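The small-town death notice, and who writes it now

At the Tiscombe paper, the death notices used to take up the whole of page 13. Families came to the counter with a handwritten sheet, paid by the line, and went home. The paper closed its counter in October, and the notices now arrive through a web form run by a company called Bellex. The page itself has shrunk to half what it was.

The notices haven't gone away. They have moved to funeral home websites, where there is no charge by the line, and they have grown longer. A print notice in Tiscombe seldom ran past six lines. The ones on the Osance Funeral Home site often reach 2,000 words, with the curling club, the first truck and the names of the dogs all included.

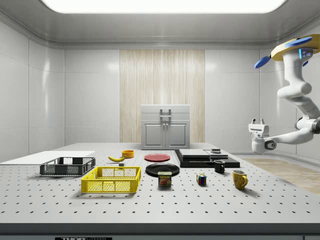 Length brings its own trouble. A short notice has room for the name, the age, the family and the service, and it is hard to leave one of those out. In a long one, the time of the service can end up under a story about a fishing trip. Staff at Osance now ask families to put the service details in the first paragraph and again at the end.

They also ask for one person to do the writing and a second to check it. Most of the complaints the home hears are about the list of survivors. A stepson is missed, or a former wife is named ahead of a current one, or a grandchild's name is spelled the way it was before a marriage. 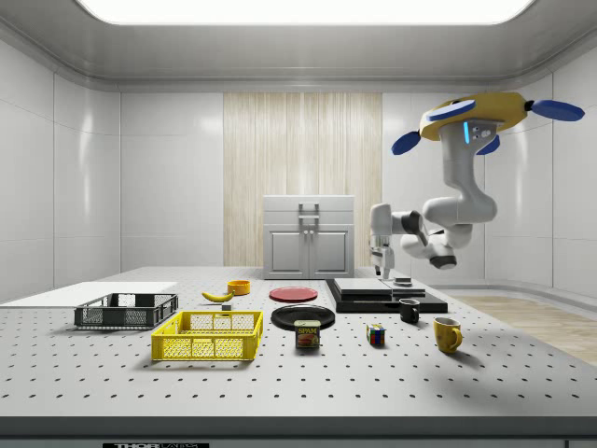
Work is the part families find hardest to put into words. Many write "a long career in industry" and stop there, when the person spent nearly all of it at one bench doing one job. The grandchildren reading the notice may have no picture of it. Somebody whose days were spent near a robot arm hung from the ceiling over a table full of small holes deserves a sentence that says so. Job titles change too, and a plain account of the work will still make sense when the title doesn't.

Cost still shapes what gets printed. The Tiscombe paper offers two sizes of notice, and the larger one includes a portrait. Many families now buy the small one and finish it with a line sending readers to the website.

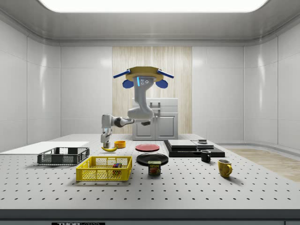 The local history room at the Tiwari Library keeps a clippings file of notices from the paper, glued to cards and sorted by surname. It is used mostly by people tracing family. Web notices are harder to keep. When a funeral home is sold, its old pages may go with it, and the library has started printing them out and filing them with the cards. Longer ones are folded.

Families who want a notice to last are advised to save their own copy as well, on paper, with the date written on the back. The library will take a second copy at the front desk during opening hours.

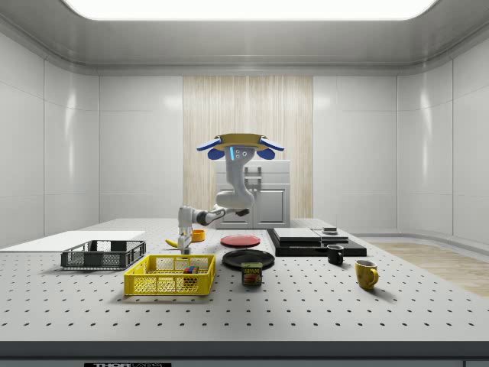 A robot stands beyond the far edge of the table, with wood-grain panelling behind it.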